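About us

Last updated: February

Hi! I'm Trinidad Cuesta, and I started Zalia in 2013 in a rented garage in Nendville with a broken floor scrubber and a lot of opinions. We test machines that are supposed to do chores. Sweeping, hauling out the trash, bringing a crate of parts from one shed to the next, that sort of thing. People who are thinking of buying one pay us to find out if it really does the job (and sometimes the people who build them pay us too, and we tell them the same stuff).

The question I get at every dinner is "so, can they do it yet?" My answer is some of it, slowly, and with somebody close by. Indoors on a smooth floor, a decent machine can sweep a workshop overnight and I'd trust it. Folding shirts? I can fold a whole basket before most of them have found the sleeves. Outdoors is where I get excited, because so many real chores start with going somewhere. Before a machine can drop off a bag of laundry it has to get down the lane!

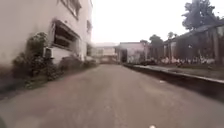 Asphalt, a long curb and bushes along the wall.

A lane like that is the friendly kind. The pavement's flat, there's a curb to follow, and the buildings at the far end give a machine something to aim for. I still want to know what it does about the strip of dirt and fallen bits by the plants, because a sweeping robot ought to care about that and a delivery robot ought to leave it alone. We ask for over 500 trips on any route before we'll put our name on a report. Our last delivery job, for a laundry in Plormont, ended with 393 clean runs out of 1000, and the owner kept her two drivers. I thought she was right.

Then there's ground like this, which I love and the wheels mostly don't.

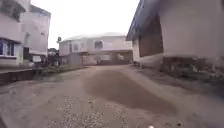
Sandy road with gravel and a darker patch across the middle.

Is the brown part a hump, or is it soft? A person with a wheelbarrow would poke it with a boot and carry on. For a machine it's a real decision, and plenty of them just stop and wait for help. I count a wait as a fail if someone has to walk over, and yes, we've had arguments about that rule.

We're still a small shop. The test bench is in Nendville, the repair room is over in Sepúlveda, and I answer most of the email myself, usually before 8 in the morning with coffee. If you've got a chore you're sick of and want to know whether a machine could take it on, write and tell me what the floor's like first.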